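4. How Players Talk About a Coming Patch

4.1 The waiting period

We came to this part of the study with a fairly simple idea in mind, and the material we collected was kind enough to complicate it for us. Players of long-running online role-playing games spend a good deal of their time between updates, with the last set of quests finished and the next one known only through hints. We had expected those weeks to be quiet ones on the message boards. In Gelloslow, the game we followed most closely, they were the busiest weeks of the whole cycle, and the posts were longer, friendlier and a good deal more inventive than the ones written after a patch had gone live.

Our corpus holds 2978 posts from the public Gelloslow boards, written by 428 accounts, all of them dated between the first teaser for the Iston expansion and its release in March. We left out posts made only of links or single-word replies, along with anything in the trading section, where prices swing so wildly before a patch that the talk is really a subject of its own. What was left we read in full, both of us, and coded by hand into 6 kinds of post: guesses about story, guesses about new playable jobs, complaints, memories of older patches, plans made with friends, and jokes. A post could belong to more than one kind, and many of the best ones belonged to several at once.

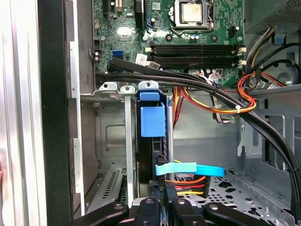 Planning with friends was the category that surprised us most. We had set it up almost as an afterthought, thinking it would catch a stray line here and there about who would be online on release night. It grew and grew as we read. People arranged which of them would level the new healer, who would save up materials for crafting, who would take the evening off to sit in the login queue and report back to the rest. One group kept a running thread in which they assigned each other zones of the Iston map before anybody had seen more of that map than a blurry coastline in the teaser. They had named the coves already, and argued about the names quite tenderly for days.

Figure 1 sets out the share of each kind of post across the waiting period, week by week. Guesses about new jobs rise steeply after the teaser and fall away once the job is confirmed, as one would expect. Plans climb slowly and steadily, and by the last weeks they have overtaken everything else.

Figure 1. Kinds of post on the Gelloslow boards, by week, from teaser to release. Posts coded under more than one kind are counted in each.

4.2 Guessing as a shared craft

Earlier work on fan speculation has tended to treat a guess as a kind of bet, where the person who turns out to be right collects the credit. There is certainly some of that on the boards, and we enjoyed it very much (a handful of players keep a record of their own predictions going back years, misses included). But most guesses in our material were made to be picked up and carried on by somebody else. A player would point to the lantern on a character's belt in the teaser, and another would recall a lantern in an old side quest in the port of Tokon, and a third would go back into the game that same evening to reread the dialogue and copy it out for everyone.

The Tokon thread is worth staying with for a moment. It ran for most of the waiting period, and the theory it put together – that the drowned lighthouse keeper from the earliest chapters would come back as the trainer for the new job – was wrong in nearly every detail when the patch arrived. We fully expected the thread to end there in embarrassment or a little sourness. 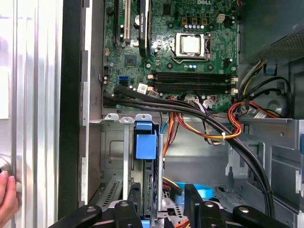

One regular in the thread wrote on the day after release that the theory had been more fun than the real questline, that she had made three new friends out of it, and that she would go on believing in the lighthouse keeper until the developers came to her house and told her to stop. Replies to this were overwhelmingly warm. Several players proposed keeping the keeper alive as a private story for their own guild, and at the time of writing they are still adding to it.

We read this as a sign that accuracy matters less to these players than we, with our coding sheet, had assumed. The thread gave them a reason to go back to parts of the game they had long since finished, and it gave newer players a gentle way in, for they could ask what happened in Tokon and be told at great length by people who were delighted to be asked.

4.3 Complaints and who makes them

It would be unfair to paint the waiting period as all sunshine. Complaints make up a steady share of the posts in every week, and some of them are sharp. The commonest concern the length of the gap between announcements, followed by worries that a favorite job will be weakened, and then by the old grievance about housing plots, which seems to come around with every expansion like a change in the weather.

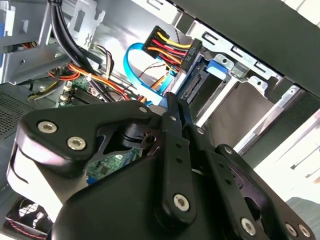 When we looked at the accounts behind the complaints, we found that they were very largely the same accounts that wrote the guesses and the plans. Only 2 of the most frequent complainers wrote complaints and nothing else. The others would grumble in the morning about the lack of news and by evening be deep in a discussion of what color the new armor might be. We had at first thought of sorting the players themselves into hopeful and unhappy groups, as has been done in studies of other games, and we gave the plan up after the second round of reading. The moods simply did not sit still long enough.

For comparison we also read a smaller set of posts from the boards of Agudelo, a game with a shorter update cycle and a younger player base. Complaints there were more frequent in the days just after a patch and much rarer before one. We are cautious about making too much of this, as the Agudelo boards are moderated more strictly and we cannot tell how much had been removed before we got there. Still, the difference is large enough that we think the length of the wait deserves a study of its own, and we return to it in Section 5.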